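The first thing Myrto Xenos does is take my coffee away. Second thing, she puts my hand on the controls and tells me to stop squeezing so hard. "It copies everything," she says. "If you're nervous, it's nervous."

So I breathe out, and the arm breathes out with me (that's how it feels, anyway!), and we get to work.
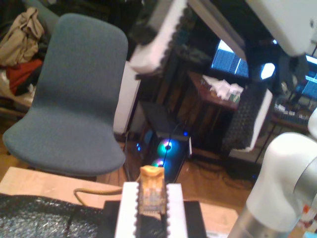
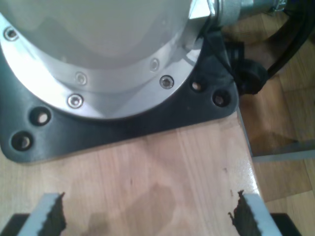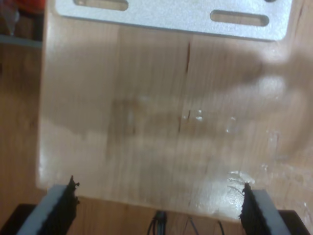

At the workbench, top to bottom: an orange circuit board held in the gripper; the foot of an arm, bolted down; the open fingers near a wooden panel and its metal bracket.

I'd come to Flikorari expecting code. I pictured people typing at a robot until it behaved. What they do most of the day is closer to teaching a kid to tie shoes. You do the job yourself, by remote control, with the arm following along, and then you do it again. Myrto wants 50 good runs of a task before she lets the software have a try, and 300 before she'll trust it with anything that costs money.

Good runs, mind you. My first one was not good. I came in too high, wobbled, overshot, and closed the fingers on a nice big helping of air. Myrto marked it as a miss and kept it anyway, which I found sort of touching.

The strange part is what you lose. I never knew how much I lean on my fingertips until I had to pick something up without them! You can see the fingers closing, but you can't feel the thing they're closing on, so you start watching shadows and listening to the motors. Myrto learned on an older setup called the Zuvari, and she still talks about it the way my uncle talks about his first pickup. Terrible brakes, loved it.

We kept at it until lunch. I did 80 runs, my neck hurt, and somewhere in the second half I quit thinking about my hands at all. Then she took the controls away from me and let the arm go by itself. It came in a little too high and it wobbled.

"Well," said Myrto, "I know who taught it that."

I asked if I could come back in January and do the other 220. She's thinking about it.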